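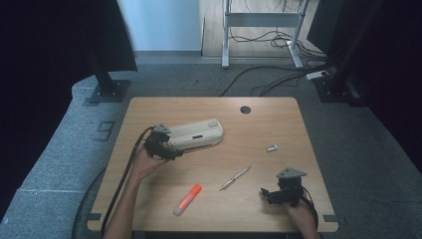 Issue 72 – page 6

What the second pair of grippers will really cost us

I promised in November that I'd come back with a proper number for the equipment plan, so here goes, and I'll start with the number itself: 3,618 dollars. That's one more pair of hand-held grippers, cables included, plus a spare set of fingers. I had been telling everyone it would be less than that, and I'd like to apologize to Sverre Engebretsen, who had it nearly right on the back of an envelope while I was still arguing with my spreadsheet.

We got two quotes. Brirlow came in cheaper on the grippers but charges extra for the gray triangular plates that go on top, and then again for shipping them in a separate box (why?!). Van Rooij wanted more up front and threw in the plates and a year of repairs. I've gone with Van Rooij. When a finger pad wears out in the middle of a busy stretch I want to send one email and get on with my day.

The thing I kept forgetting to budget for is everything around the grippers. Each one has its own cable, and those cables need somewhere to go – at the moment one curves off past the left edge of the table, the other loops toward the lower right corner, and there's a whole nest of other black ones on the floor behind it. So I've added a line for cable covers and a second power strip. It's dull money, I know, but I've put it in the must-have column and I'm not moving it.

Tables, on the other hand, we can skip for now. The light wood one does the job, and the rounded corners are kind to anyone leaning in with a gripper in each hand. Sverre would like something height-adjustable from Rerkley, and I've tried sitting at their demo model and it's lovely, but it costs more than the grippers do. Next year, maybe!

Props are the cheap part, and I'd still like us to plan them better. A highlighter, a slim pen, a white plastic gadget with a button on it – that kind of thing covers a lot of ground, and most of it can come out of desk drawers. I've set aside a small amount for the shapes we can't scrounge. If you have odd little household things you were about to throw out, please put them in the crate by my desk first.

Last item is the Jultus software license. It's up for renewal and they bill per station, so a second pair of grippers means a second seat. I've asked whether we can share one seat between the two setups as long as only one is running. No answer yet, so the plan has the full price in it and I'll happily cross it out if they say yes.

Comments on any of this to me before I send the order, please. I'd like to get it out by noon on the last day of the month, and Van Rooij won't hold the quote past that.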